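Two-arm tabletop cells: questions about the site rules

Maintained by Lorraine Ngata, Clerkberg. Last revised 9 November 2025.

Which cells do these rules cover?
Every bench cell with two arms sharing one work surface. Single-arm cells follow the older Prumham sheet, which remains in force.

Who may start a session?
Anyone on the operator list. Bevan Tapsell keeps the list. Names lapse after 60 days without a logged session.

May both arms work over the same object?
No. One arm holds the zone and the other stays outside it until the zone is released. For the chess task the board is one zone and the piece tray is another. 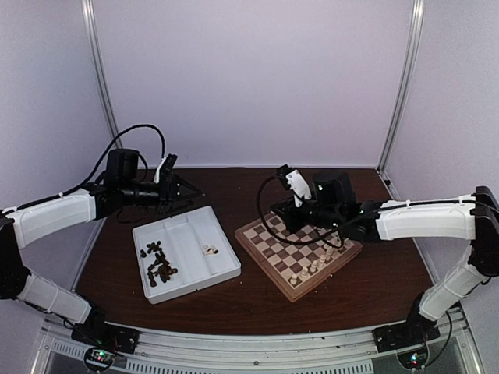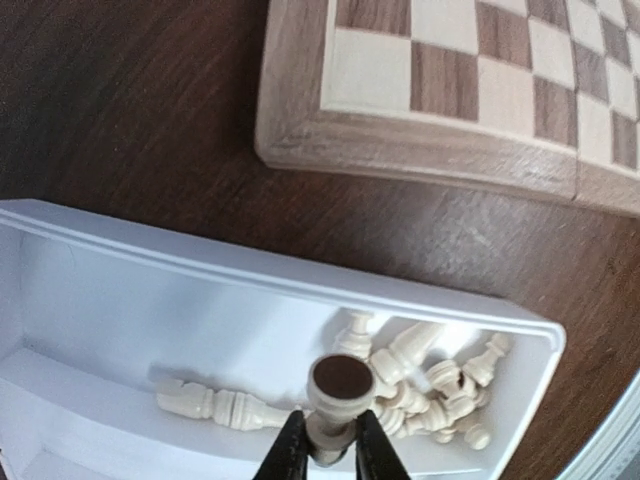
Chess task: the cell, and a piece held over the tray.

How should a piece be gripped?
By the body or neck, with both fingers in contact. A piece may be picked up in any orientation. It must be turned upright before it is placed on a square. Dropping a piece into the tray from above the rim counts as a fault and is logged as one.

What about cables?
Check the slack before each session with the arm at full reach. A loop that can catch a tall piece is tied back at the upper arm. Do not tie across a joint.

Do I log failed grasps?
Yes. The October review covered 1,803 episodes, of which 773 had no outcome recorded. Those episodes cannot be used for acceptance. Enter "fail", "pass" or "stopped" before resetting the board.

Can I reach in while the arms are paused?
No. Pause holds the motors under power. Use the stop, wait for the status line in Flaro to read "safe", then reach in. This applies equally to picking up a fallen pawn.

Does the board have to be squared to the table?
No. Any angle is allowed, provided the board lies flat and does not move during the episode. Folding boards are opened fully and checked at the hinge.

Who signs off a change of gripper fingers?
Tegan Donnelly or Emil Berchtold. Run the 2 reference grasps first and attach the result to the request. Requests without it are returned.

Where do I send corrections to this page?
To Kylie Nepia, quoting the question in full.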